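Trulinar two-arm kitchen helper: my thoughts after a month

I wasn't going to write this up, but I've had a few emails asking, so off we go. We've had the Trulinar on trial at our share workspace since February. It came through Orninia, who do the rental and the setup, and they loaded the fridge package on it before it arrived (you pick a package when you sign up, and we went with drinks and groceries over laundry).

Setup was a bit of a slog! Two visits, and the second one ran until nearly 4 in the afternoon while they taught it our floor plan. After that it was pretty much ours to play with. You give it jobs from a tablet, and the wording matters more than I'd like. "Put the drinks away" got me a long pause. "Bottle to fridge drawer" got me moving arms.

Grip is the best thing about it by a mile. I was sure it would squash soft drink bottles flat, but the fingers wrap around low on the body and it carries them nice and upright. Fizzy stuff, sauces, a big juice, all fine. I logged 62 bottles over the trial and it dropped 3, every one of them a skinny glass thing I probably shouldn't have given it.
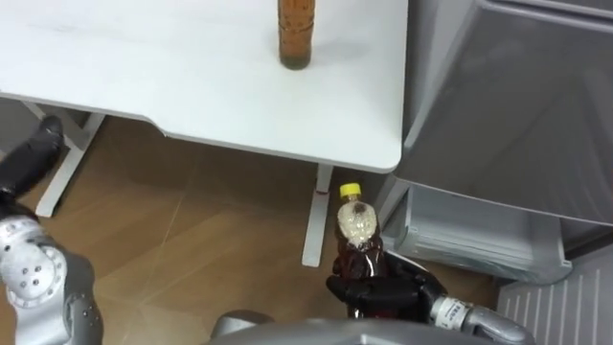

Can it handle a fridge drawer that sits close to the floor?
It can, provided the drawer is already pulled out. Opening one from shut is hit and miss, so I leave them open when I've got a batch to do.

Speed, well. It's slow. A full shop took it 16 minutes and I could've knocked it over in a fraction of that, but I was having a cuppa at the time so who's complaining. The colour is a plain silver and gray that shows every fingerprint, and the fan has a whine to it that drove my desk neighbour up the wall.

I tried the Brisik last year and it was quicker, but rougher with anything plastic. The Sandhu add-on wrist is meant to help with glass, and I've got one on order. Four stars from me for now, and I'll update this when the wrist turns up.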